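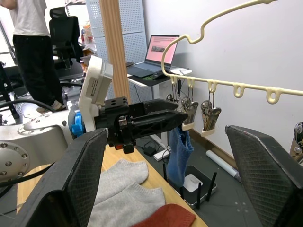
Blue sock in its clip, gripper just over it.

May 30, 2021
Reed organ from Gandside chapel, number 2425 in our book

Continued with the bellows. The old cloth is now off on both sides. The glue was hide glue and it came away with warm water and patience, except along the hinge, where somebody had repaired it with a white glue which does not want to leave. I scraped there very slowly. One small tear in the wood at the back corner, filled, must be sanded tomorrow before any cloth goes on.

Dale Vachon cut the new cloth from the Kerkileck roll. He left a wide margin, good. I checked the cut against the paper pattern from March and the long side agrees, the short side is a little generous. We trim after gluing.

Reeds: I took out the treble set and brushed each one. Reed 33 speaks late. I cleaned it two times and it is still late, so I think the tongue is sitting too high. I did not touch it yet. Yesenia Ayala has a better hand for this and she is back after the holiday. Please nobody bend it before her.

The pedals are stiff on the left. The strap is not original, it is a piece of luggage strap with two screws. It holds, but it pulls to one side and this explains the wear on the frame. Ordered webbing from Pelletier. They have it only in brown, I said yes.

Phone call with Hiwot Moges from the chapel. She would like the organ for the evening of hymns, and she asked if it can stay at the present pitch. The piano there was tuned down to match the organ many years ago, so if we raise the organ we make a problem for the piano. I told her we leave the pitch and only correct the notes which are wrong between themselves. She was happy with this. She also said that hymn 139 is the one where everybody hears the noise, a kind of whistle in the second line. I played it through on the bench with the vacuum supply - whistle is on the F, and it stops when I press on the stop board with a finger. So it is a leak at the board, not the reed. New felt there.

Price: we told them 300 for the bellows work and this remains. The felt and the webbing I write separately.

Found inside the case, under the keys: two pencils, a collection envelope (empty), and a card with the order of service, very faded. I put them in the labeled bag in the drawer. They go back with the organ.

Question for Tzu-hsuan Kong: on the Sudley instrument, did you seal the inside corners with leather or with cloth? I cannot read it in your notes. I would prefer leather, but we have little left of the thin one.

Next
- sand the filled corner
- glue first side, clamp overnight
- felt for the stop board
- ask Ye-rin Son if the small clamps are back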